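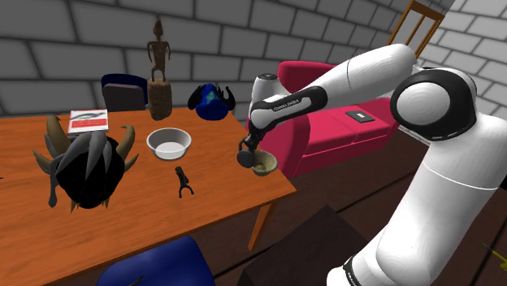

Re-oiling an old kitchen table - how long before we can eat off it?

Asked by Loretta Boateng, Pretedcombe

Hello all, I've inherited my aunt's kitchen table and it has gone terribly dry along one side, where the sun comes in. I've sanded it back (my poor elbows!) and would love to oil it before the family come in May. How many coats does it want, and how long do I leave it before putting plates on?

2 answers

Sunita Brannigan
What a lovely thing to be left, Loretta. I did ours last spring and gave it three thin coats of plain Danish oil, a day between each, wiping off whatever hadn't soaked in after ten minutes or so. Do wipe it well - I got lazy on the second coat and had a sticky patch for weeks, and my husband's newspaper is still partly on it. Then leave it 6 days before you use it properly. Lay the oily rags out flat outdoors to dry, please, as they can catch fire if you bundle them up.

hirnley_dave
just use wax. did mine in an afternoon, fine so far apart from tea rings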